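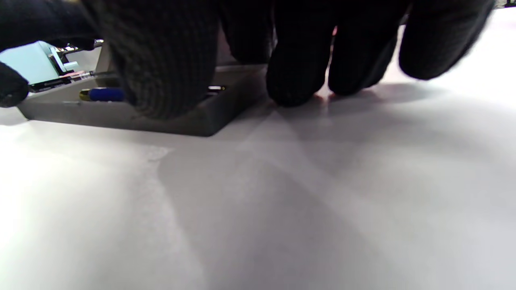 A knit glove has ribs you can see up close.

Why Does Knit Fabric Stretch?

Pull on the cuff of a sweater and it gets wider. Let go and it shrinks back. Try the same thing with a bed sheet and hardly anything happens. The difference is in how the yarn is put together.

A bed sheet is woven. Its threads run in straight lines, over and under each other. A straight thread has little room to give.

Knit fabric is made of loops. Each loop is pulled through the one before it, row after row. When you tug on the fabric, the loops change shape - a round loop becomes long and thin. The yarn itself barely gets longer.

Ribbing stretches even more. It has raised lines with valleys between them, and it opens up like a folded paper fan. Socks, hats and cuffs often have it.

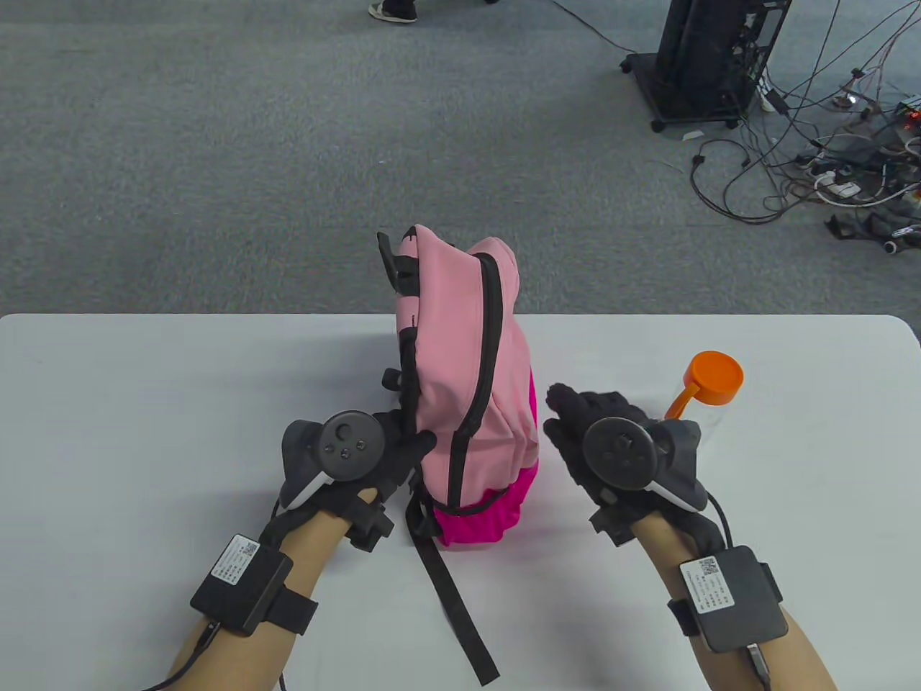
Why are backpacks usually made of woven fabric?
A bag has to keep its shape when it is full of heavy books, and woven cloth sags less than knit cloth.

Try it yourself
Find an old sock and a cotton handkerchief. Lay each one next to a ruler and measure how wide it is. Now pull gently from both sides and measure again. Which one grew more?

Written by Imani Masanja for the Clodbridge Children's Library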